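Home | Diary | Reading | Groups | About

Diary: family counseling practice

30 May 2023

Sixth meeting of the parent evening course tonight, in the fellowship room. Subject: grief in children of eight to twelve. I had planned ninety minutes and used all of it, including the part I had set aside for prayer, which was cut to four minutes. That needs correcting before the next one.

Attendance was 19 adults. The enrollment list has 20. The absent parent had written in the afternoon to say her son had asked her to stay home, and I count that as the course working.

Material covered, in order. First, the difference between grief and misbehavior as they present at home. A nine-year-old who has lost a grandparent may show it as stomach aches, refusal of food, or a sudden interest in where the house keys are kept. Parents tend to log these as separate problems. I asked them to write all of it on one sheet, with dates, for two weeks, and to look at the sheet before deciding what to correct. Second, vocabulary. "Passed," "lost" and "sleeping" each create a specific misunderstanding in a literal-minded child. I recommend "died." Several parents objected to this and one said it felt cruel. I said that a child who hears "we lost Grandpa" may reasonably ask when the search begins. Third, the place of Scripture. I used Psalm 13 and John 11. My position has not changed since April: read the passage, leave it alone, and let the child speak first. A verse used to end a conversation usually does end it.

Waltraud Haslinger asked the most useful question of the evening. Her granddaughter prays every night for her dog to come back and has started adding conditions (if I am good at school, if I finish my dinner). Waltraud wanted to know whether to stop the prayer. My answer was to leave the prayer and address the conditions. The child has built a contract in which the death is partly her fault. The correction is short and has to be said many times: you did not cause this and you cannot fix it by being good. I suggested saying it outside of bedtime, preferably in the car, where neither party has to look at the other.

I did not have a good answer on cremation. I need to read up on that.

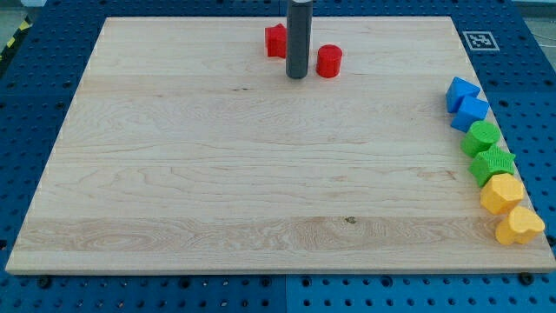 The second half was on family meetings, using the Antoniuk outline. I have simplified it. The original has eleven steps and I have never seen a household get past the fifth. My version has an opening (each person says one thing from the day), one topic, one decision, and a close. I drew the topic part as a board glued up from strips, like the pale maple one with the faint bands where the joints are. Each person's account is a strip. They do not need to match in tone, and the line between two of them may always be visible, but they have to lie flat against each other before anything can be set on top. Some of the parents copied the drawing down. Zoia Demchenko said her teenagers would not sit long enough for one strip. I told her to hold the meeting standing up, with a limit of four minutes, and to let the youngest run the timer.

There was a longer discussion about whether a parent should cry in front of the children. The room split on it. My notes say: yes, with an explanation attached and with an adult elsewhere to call. What does harm is the parent who cries and then looks to the child for repair. One father said he had not cried since the funeral and was more worried about that. I spoke with him afterward and gave him the number for the Vadenska line and for Pastor's office, in that order.

Administrative. The Millura workbook is up to page 262 if the appendix is included, and the appendix is the only part anyone uses. I will ask whether we can print it separately. The sleep questionnaire came back with most of the second side blank, so the instructions to turn it over need to be at the top. Parance has offered us the room for the summer session at the same rate. The chairs there are better and the parking is worse.

Self-review. I talked too long in the first segment. I answered two questions before the person had finished asking them, both from the left side of the room. I used the word "process" as a verb more than I would accept from a student. The role play on telling a child about a terminal diagnosis went better than in the spring group, mainly from giving the person in the child's part a written list of things to ask. The question "who will drive me to swimming?" stopped the room. It is a very common question and parents tend to hear it as coldness. It is a child checking which parts of the week will still be there.

For next time: start on schedule, move prayer to the beginning, bring pens. Find a reading for the teenage group that is not a condolence card. Call the mother who stayed home.

Read Lamentations 3 before bed. Slept poorly.

Comments (3)

Marlene T.
We tried the standing meeting. My six-year-old ran the timer and stopped her brother in the middle of a word, but he did come back to it at breakfast.

ozark_dad
Do you have a source for "died" over "passed"? My wife and I go back and forth on it. Her family thinks it's harsh.

Ruth P.
The conditions on the prayer, yes. I did that myself at seven when my aunt was sick and I never told anyone. Please post the sheet you use for the two weeks.

Last updated: the evening after the meeting

Older entry | Newer entry | Back to top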